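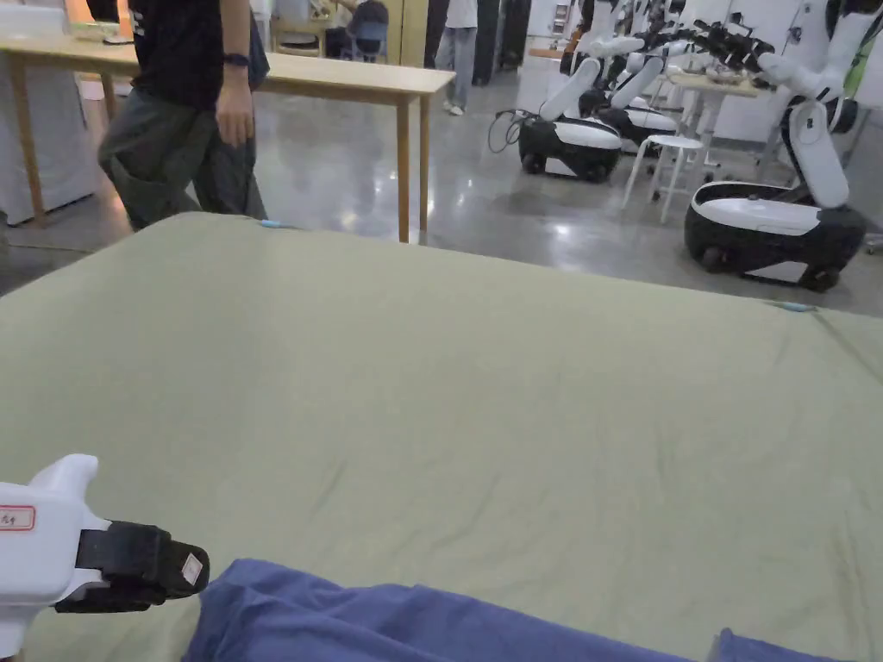

Folding Week at the Lerovden Linen Room

Posted in: Workrooms & Storage | Gallery
Print this page | E-mail to a friend
Reading time: 3 minutes

December 13, 2019

The linen room at Lerovden holds the flat goods for the guest house and the dining hall: bed sheets, table covers, curtains and a few lengths of plain fabric kept for repairs. Twice a year everything comes off the shelves to be sorted, folded again and put back. The last round was finished this week. Rogelio Umali kept the list, and Anum Mirani wrote the new shelf labels.

The green sheet

Sage green, spread flat, with two light-blue clips along the far edge. The soft creases come out better if the sheet is left lying open for a while before the first fold. Large pieces were done one at a time.

The blue cloth

Dark blue, bunched up on top of the green. Blue and green go on different shelves, the blues lower down next to the table covers.

The table

Light wood with a pale, smooth top and slender square legs. Smaller pieces such as pillowcases and napkins are folded at table height, and the finished stacks go straight from there to the shelves.

How the large pieces are folded

The method has not changed since October, when Iwona Tomaszewski wrote it out for the wall. Lay the piece out with the wrong side up and pull the corners square. Clip one edge. Smooth from the clipped edge toward you with the flat of the hand. Bring the near edge up to meet the clips, take the clips off, and fold again in the same direction. After that the piece is narrow enough to be folded end to end by one person.

Fitted sheets are folded by hand, corners tucked into each other, and do not get clipped. The elastic pulls against the clips and the edge ends up crooked.

Curtains are the slow part. The lining shifts, so they are folded lengthwise only and then hung over a rail. Renato Dimaculangan did all of them on the second afternoon.

What was kept and what was not

The list came to over 60 pieces. Of these, 40 went back on the shelves as they were. Others went to mending, mostly for loose hems and missing curtain hooks, and three table covers with old wax stains will be cut up for polishing cloths.

Anything with no size marked on it was measured and given a cotton tag at one corner. In past years the tags were pinned, and the pins left rust spots. They are now sewn on with four stitches and can be snipped off before washing.

Shelf order from now on

Top shelf: spare blankets and the repair lengths.
Second shelf: double sheets, greens at the left.
Third shelf: single sheets and pillowcases.
Bottom shelf: table covers, blues at the right, napkins in the basket.

Please put things back in this order. If a stack is too high to slide in without pushing, start a new one beside it. The labels face the door.

Still to do

The mending pile is with Teodoro Ocampo, who would like more gray thread and has asked that torn pieces be marked with a safety pin near the tear. The mattress covers have not been sorted yet and remain in their bags until after the holidays.

Print this page | E-mail to a friend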